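Right gripper stops partway closed, then the arm faults and stays there

Asked in: Arms and Grippers
Tags: gripper, two-arm, fault, cable

We have a two-arm table setup at the Kuscombe workshop. The left arm is a model citizen. The right one has started a new hobby: it goes to close its gripper, stops partway, throws a position error and then sulks until I cut power and start over. It ran fine from March until last week. The log shows 139 of these errors, and I would like to stop adding to the collection.

Already tried: new gripper fingers, slower closing speed, reinstalling the Trorkismont driver, stern language. The fault comes up with nothing between the fingers, so it isn't squeezing the box too hard. 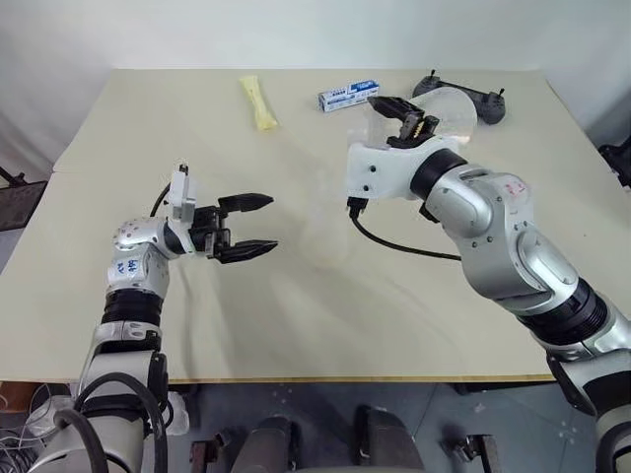 wrist_regret
Member, Tikville Robotics Help
Posted November 8, 2025

The cable from the right wrist runs out across the tabletop and back behind the arm. It has always done that. The clear shield by that gripper is newer, if it matters. I'd like to know whether to keep poking at software or get a screwdriver.

3 answers

Answer from torque_and_sympathy (accepted)
Screwdriver. Power it off at the wall first and keep your hands out of there until it's off, because an arm that faults halfway through a move may finish the move when you clear the error. Ask my thumb.

Then unplug the wrist cable and look at the pins. A cable lying loose on the table gets dragged every time the arm turns, and the connector takes all of it. Mine gave up after 2,309 cycles. Swap the left and right cables if they match. If the fault moves to the left arm, you have your answer. Clip the new one along the arm with some slack at each joint. Take the shield off for one test too, in case a finger is touching it.

Answer from Żak
had this. turned the grip force down to 70 and it went away. dont remember why

Answer from mostly_upright
Did you try updating the firmware?

Comment from wrist_regret
Swapped the cables and the left arm is now the one sulking. Ordering a new cable, and clips.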